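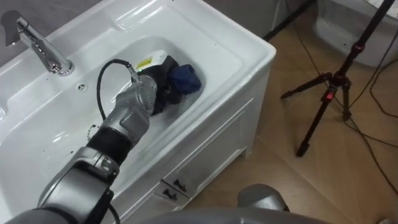 Início | Chamados | Base de conhecimento | Reserva de equipamento | Sair

Chamado 3560
Assunto: braço esquerdo entra em parada de proteção ao pegar tecido no fundo da cuba
Projeto: Arent (disciplina de projeto integrador, turma da noite)
Equipamento: robô de dois braços, garra Trusley, controlador Rurker versão 7
Local: banheiro de testes, Laboratório Sabbagh
Prioridade: média
Situação: resolvido, com uma pendência

Descrição do problema (equipe Arent)

Nossa tarefa na disciplina é tirar peças de roupa de dentro de uma pia e colocar num cesto ao lado. O braço esquerdo faz a retirada. Desde que começamos a trabalhar no lado direito da cuba, o braço para no meio do movimento e o controlador mostra "parada de proteção, junta 6". Acontece com a garra já fechada no tecido, logo no começo da subida. Do lado esquerdo da cuba o erro não aparece.

Estamos usando uma peça preta e um pano azul-marinho. O erro acontece com os dois, e também aconteceu uma vez com a garra vazia, mas essa vez não foi gravada no log.

O que já tentamos: reiniciar o controlador, refazer o zero das juntas, baixar a velocidade para a metade. Com a velocidade pela metade a parada demora mais a vir, mas vem. A apresentação parcial é em julho e precisamos do lado direito funcionando, porque o enunciado pede que a roupa possa estar em qualquer canto.

Resposta do suporte, 18h20

Recebido. Mandem por favor:
- o log completo do Rurker, e não a captura de tela;
- o valor configurado em "limite de esforço" para a junta 6;
- uma foto do braço na posição em que ele para, com o punho visível.

Não aumentem o limite de esforço enquanto isso. A cuba é de cerâmica e o braço tem força para quebrar a borda.

Equipe Arent, 18h45

Log anexado. O limite de esforço está em 136, que foi o valor que veio no arquivo da turma passada. A foto está no chamado. A garra está dentro da cuba, no lado direito, segurando a peça preta, e o pano azul está ao lado.

Uma dúvida: o manual do laboratório fala em 200 para esse limite. Qual dos dois vale?

Resposta do suporte, 19h10

O 200 do manual é para bancada, com o braço trabalhando sobre espuma. Para qualquer superfície rígida, fica o 136. Vou pedir para corrigir o texto do manual, que está mesmo ambíguo.

Sobre o log: o esforço na junta 6 não sobe de repente, como subiria numa batida. Ele cresce aos poucos durante a rotação do punho e só depois passa do limite. Isso parece mais com alguma coisa puxando do que com contato na parede da cuba.

Na foto, o cabo preto do punho faz um arco por cima do braço e volta para perto da garra. Façam este teste, com a tarefa parada e o braço fora da pia:
1. Coloquem o robô em modo manual e levem o braço até um espaço livre, acima da borda.
2. Girem só a junta 6, devagar, até o ângulo que o log mostra no momento da parada.
3. Acompanhem o arco do cabo durante o giro. Anotem se ele estica e em que ângulo.
4. Repitam no sentido contrário.

Uma pessoa com a mão no botão de emergência o tempo todo, outra olhando o cabo.

Equipe Arent, 19h50

Fizemos. No sentido horário o arco vai diminuindo e, perto do ângulo da parada, o cabo estica e puxa o conector. No sentido contrário ele fica frouxo e nada acontece. Com o cabo esticado o controlador mostra esforço na junta 6 mesmo sem nada na garra.

Isso explica por que o lado esquerdo funciona: para pegar ali, o nosso programa gira o punho no sentido contrário.

Também verificamos o conector. O encaixe está firme, sem pino torto, e a comunicação com a garra não caiu em nenhum momento do log.

Resposta do suporte, 20h05

Então o diagnóstico fica assim: falta folga no cabo para a rotação horária do punho. O limite de esforço está correto e fez o que devia.

Há duas correções possíveis. A primeira é mecânica: soltar a presilha do antebraço e passar mais cabo para o lado do punho. A segunda é no programa: limitar o giro da junta 6 e escolher outra orientação de pega para o lado direito. Recomendo fazer as duas. Só com a primeira, o arco fica maior e pode enroscar na torneira quando o braço entra pela esquerda.

Procedimento para a presilha:
1. Desligar a alimentação do braço e esperar o indicador apagar.
2. Soltar a presilha sem tirá-la do lugar.
3. Puxar o cabo na direção do punho, pouco de cada vez, segurando pelo revestimento e nunca pelo conector.
4. Apertar de novo até o cabo não correr — sem esmagar.
5. Ligar e repetir o teste de giro em modo manual, nos dois sentidos.

Equipe Arent, 20h40

Folga ajustada. O cabo já não estica no ângulo da parada. Ficou um arco mais alto, como vocês avisaram.

No programa, colocamos um limite de software na junta 6 e mudamos a pega para o lado direito. Agora a garra desce mais na vertical e fecha de lado, com o punho quase sem girar. Primeira tentativa com a peça preta: subiu sem parada. Com o pano azul: subiu, mas escorregou da garra antes de passar a borda. Não houve erro no controlador, foi só a pega que ficou rasa.

Uma segunda dúvida, já que estamos aqui. O planejador recusou uma das trajetórias com a mensagem "colisão prevista, objeto torneira". A torneira do modelo está na posição certa?

Resposta do suporte, 20h55

O modelo da torneira é uma caixa simples, bem maior que a peça real, para dar margem ao bico curvo. Não diminuam a caixa. Com o arco do cabo mais alto essa margem passou a ser mais necessária. O que vocês podem fazer é acrescentar um ponto intermediário acima da cuba, do lado do gabinete, para o braço entrar pela frente.

Sobre o pano que escorregou: a pega rasa costuma vir da altura do fundo da cuba. Vocês estão usando a altura medida ou a do arquivo da turma passada?

Equipe Arent, 21h05

A do arquivo. Vamos medir.

Equipe Arent, 21h30

Medimos com a ponta da garra, em modo manual, no centro e nos dois lados. O fundo não é plano, ele desce na direção do ralo, e o arquivo usava a altura de um ponto só. Passamos a usar uma altura para cada lado. O pano azul subiu e passou a borda sem escorregar. Repetimos com a peça preta e também foi.

O ponto intermediário funcionou, o planejador não recusou mais a trajetória.

Falta ver o segundo braço. Ele fica recolhido na frente do gabinete durante a tarefa e ainda não testamos se o arco maior do cabo encosta nele na volta.

Resposta do suporte, 21h40

Esse teste fica como pendência. Façam com velocidade reduzida e sem tecido na garra, e anexem o log neste mesmo chamado.

Mais dois pedidos antes de fechar a sala. Os cabos que correm pelo chão perto do tripé precisam ficar encostados na parede quando a equipe sair, porque outra turma usa o espaço de manhã. E salvem a configuração com nome próprio no Rurker. Se ficar com o nome da turma passada, a próxima atualização sobrescreve a altura do fundo e o limite da junta.

Equipe Arent, 21h50

Cabos recolhidos. Configuração salva como arent_pia_direita.

Registro de fechamento

Causa: cabo do punho sem folga para rotação horária da junta 6.
Causa secundária: altura do fundo da cuba herdada de arquivo antigo, medida em ponto único.
Correção: folga redistribuída na presilha do antebraço; limite de software na junta 6; nova orientação de pega no lado direito; altura do fundo medida por lado; ponto intermediário de entrada.
Limite de esforço: mantido em 136.
Pendência: verificar distância entre o arco do cabo e o segundo braço no movimento de volta.
Documentação: pedido de correção do manual enviado — seção de limites de esforço, separar bancada e superfície rígida.

Chamados relacionados

Garra Trusley não abre até o fim depois da troca dos dedos
Rurker 7: limite de software some ao duplicar configuração
Projeto Arent: pedido de cesto com borda mais baixa
Como medir a altura de superfícies em modo manual
Banheiro de testes: regras para cabos e tripés no chão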